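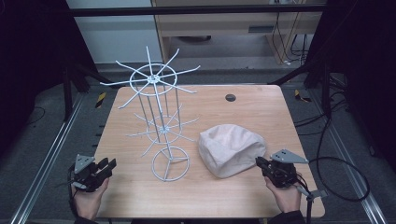
Handheld grippers at the wire rack table, Stollholm open day.

Home | Projects | Reports | Yook | Contact

Yook project: February progress report

Our open day at the Stollholm workshop was the best day the project has had so far! We planned for 100 visitors and 197 came, many of them on the early bus from Flostham, and the doors stayed open until well past five.

We ran 5 stations. The rack table drew the longest line all day. Visitors held a gripper in each hand and worked with a white wire rack and a soft pink cloth item, and they quickly found out how hard it is to pick up fabric with two stiff fingers (so did we, back in the fall). Almost 16 minutes per group was more than we had allowed, so the later sessions ran behind.

Spending is on plan. The one extra cost was a second set of floor mats, paid from the events line.

Next month we take a smaller version to Dollotberg. We would like to bring two tables instead of one and will send the revised transport quote by Monday. The feedback cards are being typed up now, and the full set will come with our next report.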